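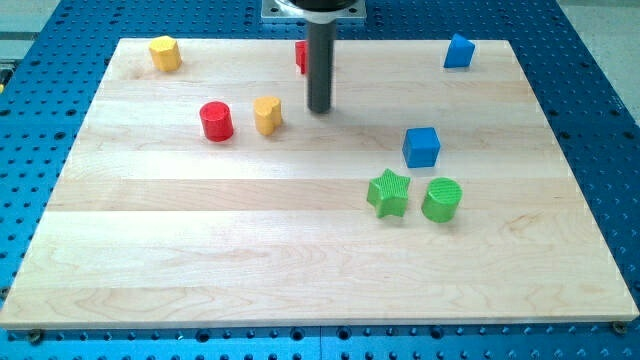 Every day you use shapes without thinking much about them. A door is a rectangle, a coin is a circle, and a slice of pizza is close to a triangle. Mathematicians have been naming and sorting shapes for thousands of years, and many of the names they chose are still in use. Some shapes are flat, like a drawing on paper. Others are solid, which means they have height as well as length and width, and you can pick them up. The yellow block is a solid shape called an octagonal prism. It has a flat top, and its sides are flat faces that meet at straight edges. This page explains what a prism is, how to tell one prism from another, and where prisms can be found outside the classroom.

Flat shapes first

To understand solid shapes, it helps to know the flat ones. A flat shape with straight sides is called a polygon. The word comes from Greek and means "many angles". A polygon must be closed, so its sides have to join up all the way around with no gaps. A circle is not a polygon, as it has no straight sides.

Polygons are named by their number of sides.

Triangle: three sides
Quadrilateral: four sides
Pentagon: five sides
Hexagon: six sides
Heptagon: seven sides
Octagon: eight sides

The beginning of each name tells you the number. "Penta" means five, "hexa" means six and "octa" or "octo" means eight. You may have noticed that an octopus has eight arms. October was once the eighth month of the year, in an old Roman calendar that began in March. When January and February were placed at the front, October moved to tenth place but kept its name.

If all the sides of a polygon are the same length and all its angles are the same size, it is called a regular polygon. A square is a regular quadrilateral. A long, thin rectangle is not regular, as its sides are different lengths.

What makes a prism?

Imagine cutting an octagon out of very thin paper. Now imagine cutting out many more, all exactly the same, and stacking them neatly one on top of another. As the stack grows, it becomes a solid. The top is an octagon, the bottom is an octagon, and if you could slice through the middle, level with the table, you would find an octagon there too.

A solid like this is called a prism. It has two ends that are the same shape and the same size, and these ends are called bases. The faces between the bases are the side faces. In the prisms you will meet at school, the side faces are usually rectangles. A prism takes its name from its base. If the base is a triangle, it is a triangular prism. If the base is a hexagon, it is a hexagonal prism.

A cylinder, such as a tin of soup, looks a little like a prism. It has two matching ends and stays the same shape all the way through. Its ends are circles, however, and its side is curved, so it is given a name of its own.

A pyramid is different again. It has only one base, and its side faces are triangles that lean in and meet at a point.

Faces, edges and vertices

Three words are used to describe the parts of a solid.

A face is a flat surface.
An edge is the line where two faces meet.
A vertex is a corner, where edges meet. When there is more than one, we say vertices.

Consider a triangular prism, which is the shape of many simple tents. It has two triangles at the ends and three rectangles between them, so it has five faces. It has nine edges and six vertices.

There is a pattern that works for every prism. Begin with the number of sides on the base. For the faces, add two. For the edges, multiply by three. For the vertices, multiply by two. An octagon has eight sides, so an octagonal prism has 10 faces, 24 edges and 16 vertices.

Does the pattern continue when the numbers are large? It does. A prism whose base has 28 sides would have 30 faces, 84 edges and 56 vertices. From across a room it would look very much like a cylinder, and you might need to run a finger around it to feel the edges.

A rule that always works

In the 1700s, mathematicians described a rule that links faces, edges and vertices. Add the number of faces to the number of vertices, and then take away the number of edges. For every prism and every pyramid, the answer is two.

Try it with a cube. A cube has six faces, eight vertices and 12 edges. Six and eight make 14, and 14 take away 12 is two. Now try it with the octagonal prism. Ten and 16 make 26, and 26 take away 24 is two.

The rule is also a useful check. If your answer is something other than two, go back and look at your numbers again — an edge has probably been missed.

Prisms in nature

People did not invent prisms. Bees build honeycomb from wax, and each cell is very close to a hexagonal prism. Hexagons fit together without leaving gaps, so no space is wasted and neighbouring cells can share their walls. Triangles and squares also fit together without gaps, but a hexagon holds more honey for the same length of wall.

Some rocks form prisms as well. When thick lava cools slowly, it shrinks and cracks, and the cracks can divide it into tall columns. Many of these columns have five or six sides. They can be seen along coastlines and cliffs in several parts of the world.

Certain crystals grow in the same way. Quartz often forms long six-sided crystals with a point at the end. The straight part is a prism and the pointed part is like a pyramid.

Prisms in buildings

Most rooms are rectangular prisms. Rectangles are easy to build, and furniture fits neatly against flat walls and square corners. Bricks are rectangular prisms too, so they can be laid in rows and stacked high.

Some buildings use other bases. Park bandstands are often octagonal, so that people sitting on every side can see and hear the players. The old bandstand at Rurville is one of these. The water tower at Dornau has an octagonal base as well, and its entrance is in the face nearest the road. Visitors climb 181 steps to reach the viewing gallery, where there is a window in each of the eight sides.

Octagons do not fit together as neatly as hexagons do. If you lay regular octagons side by side, small square gaps appear between them. Tile makers have turned this to good use for centuries. The entrance hall of the Marwat Museum has a floor of grey octagonal tiles with a small dark square set into each gap. You may find the same pattern in the hallway of an older house near you.

Make your own octagonal prism

You will need thin cardboard, a ruler, a pencil, scissors and sticky tape. Ask an adult to help with the cutting.

1. Draw a rectangle on the cardboard, 24 centimetres long and 8 centimetres high.
2. Divide the long side into eight equal strips, each 3 centimetres wide. Draw a line down the rectangle at each mark.
3. Cut out the rectangle. Fold it along every line, always in the same direction.
4. Bring the two short ends together and join them with tape. You now have a tube with eight sides.
5. Stand the tube on another piece of cardboard and gently push it into shape until the sides look even. Trace around the bottom.
6. Cut out the octagon you have traced, then make a second one to match.
7. Tape one octagon to each end.

Before you close the second end, you may like to put a few dried beans inside. The finished prism can then be used as a shaker. If you paint each side face a different colour, you will need eight colours, with two more for the bases.

Words to know

Base: one of the two matching ends of a prism
Edge: the line where two faces meet
Face: a flat surface of a solid
Polygon: a closed flat shape with straight sides
Prism: a solid with two matching bases joined by flat side faces
Regular: having equal sides and equal angles
Vertex: a corner of a shape

Page last reviewed 11/21/25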